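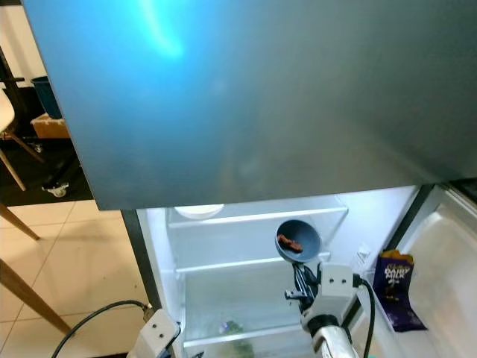 Virgil Vasiliu spent 15 years in the loan office of a community college before he took a job at Vondiner, a small company that helps borrowers sort out their student debt. He now runs its refinancing desk. Most of his callers, he says, are three or four years out of school and have never read their loan papers all the way through.

"They know the monthly payment," Vasiliu said. "They often don't know the rate, and very few can tell me which of their loans are federal and which are private."

That difference matters a great deal when someone is thinking about refinancing. A federal loan that is refinanced with a private lender becomes a private loan, and it can't be changed back. The borrower gives up federal repayment plans tied to income, along with any federal forgiveness program they might have used later.

Vasiliu asks callers to make a list before they do anything else - lender, balance, rate, and whether the rate is fixed or variable. He won't talk about offers until the list is done.

"I had one man who wanted to refinance everything in one shot," he said. "His private loan was at a high variable rate and it made sense to move it. His federal loans were fine where they were. We split them up and he left the federal ones alone."

We use email for your account and our weekly newsletter. By continuing you accept cookies. Manage preferences

Cosigners are the other subject that fills his day. Many private student loans are cosigned by a parent, and some parents forget about it until they apply for a mortgage and the debt shows up on their credit report.

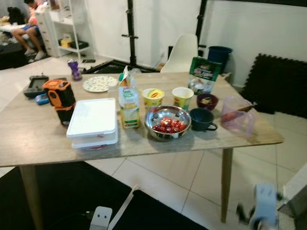 Can a cosigner get off the loan without a full refinance?

"Sometimes, if the contract has a release clause," Vasiliu said. "The borrower usually has to make a set number of on-time payments and then pass a credit check alone. You have to apply for it. The lender won't do it for you."

His colleague Toshiko Sasaki handles those applications. She said the ones that fail mostly fail on income. A borrower earning enough to make the payment may still fall short of what the lender wants to see from one person.

Vasiliu is wary of sign-up bonuses. A caller recently asked him about a $600 bonus attached to a longer loan term. He worked out the numbers with her on the phone, and the extra interest came to more than $2,000.

"She kept her old term," he said. "It took us 6 minutes."

Vondiner plans to add evening phone hours in July. Vasiliu will take the first shift himself.

Last updated: June 18, 2026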